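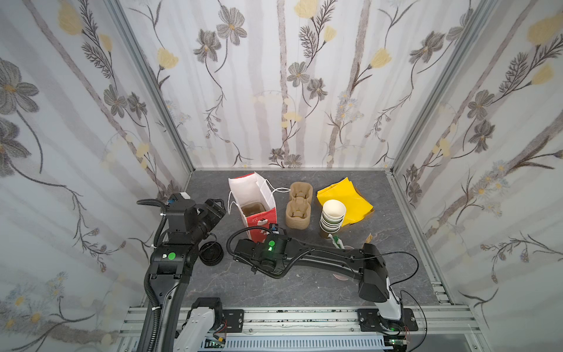

Grey flowers and yellow blossoms on a white ground, papered on three sides

Sterton 333 Ready-Mixed Wallpaper Adhesive
Sold by Bultgate Decorating Supplies
Product code: 333

Sterton 333 is a ready-mixed adhesive for hanging wallpaper on interior walls and ceilings. It comes in a tub and is used straight from it, with no water added. It can be brushed or rolled on to the wall for non-woven papers, or on to the back of the paper for traditional ones.

It replaces the older Hamada tub, which we stopped stocking in November. If you have part of a Hamada tub left, use it up on a separate wall. The two should not be mixed in the same bucket.

Suitable for
Non-woven (paste-the-wall) papers
Standard and heavyweight printed papers
Blown vinyl and flat vinyl
Lining paper up to grade 2,000
Woodchip

Not suitable for
Hessian, silk, grasscloth or foil. For these please use Taten Clear, which is kept on the same shelf in the shop and is listed separately on this site.
Polystyrene tiles and coving
Outdoor use, or shower enclosures

Preparing the wall
Walls must be clean, dry and sound. Strip off all old paper, including the backing layer that some vinyls leave behind, and wash down to remove old paste. Fill cracks and holes, let the filler harden and rub it flat. Gloss paint should be sanded to a dull finish and dusted off.

New or bare plaster needs sizing first. Thin the adhesive with clean water in a separate bucket until it runs easily off the brush, coat the wall and leave it to dry overnight. Do not pour any of the thinned adhesive back into the tub. Plaster that still has dark patches is not ready to be sized or papered.

Very uneven walls should be cross-lined, with the lining paper hung sideways. Leave it to dry fully before the top paper goes on.

Hanging
Stir the tub before use. For paste-the-wall papers, coat an area slightly wider than one length and hang directly on to the wet adhesive. For papers that need pasting on the back, follow the soaking time on the roll label and keep it the same for every length. Lengths soaked for different times will stretch by different amounts and the pattern will drift.

Brush out from the middle of the length towards the edges. The adhesive allows plenty of slip, so the paper can be moved into place for a few minutes. Run a seam roller lightly down flat joins only. On blown vinyl, use the bristles of the brush at the join instead.

Internal corners
Do not try to take a full width round an internal corner. Measure from the last join to the corner at the top, middle and bottom, take the widest figure and cut the length so that a narrow strip turns on to the next wall. Hang the offcut over that strip, to a fresh plumb line. On large floral designs a small part of the pattern will be lost where the two pieces overlap. Start where the least noticeable corner will take the mismatch, usually the one behind the door.
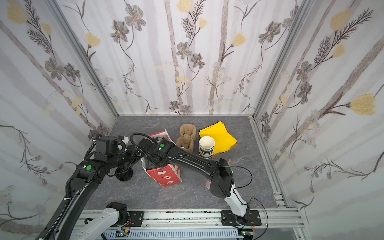 Floral paper with pale grey stripes meeting at two corners

Vinyl will not stick to itself with this product. Where vinyl overlaps vinyl at a corner, use a tube of overlap adhesive.

Cleaning up
Wipe adhesive off the face of the paper with a damp sponge while it is still wet. Do not rub. Wash brushes and rollers in warm water straight after use. Dried adhesive on skirting boards can be softened with a wet cloth and lifted with a plastic scraper.

Storage
Keep the lid on firmly and protect from frost. Once opened, a tub stays usable for 33 days. Contains a fungicide. Keep away from children and animals, and do not empty leftovers down the drain.

Delivery and collection
Tubs are sent by courier and cannot be left without a signature. Orders for collection are held at the trade counter for 2 weeks. Unopened tubs can be returned with the receipt.

Customer comments

Used on lining paper and then on a heavy vinyl in the hall. Good slip and no lifting at the seams. The handle on the tub is thin and hurts your hand on the stairs.
Aba Aidoo

Thicker than the Hamada. I had to change to a longer pile roller but it went on well after that.
Rodrigo Mendes

Technical questions: ask for Davina Semple at the trade counter.
Page last updated 7 December 2019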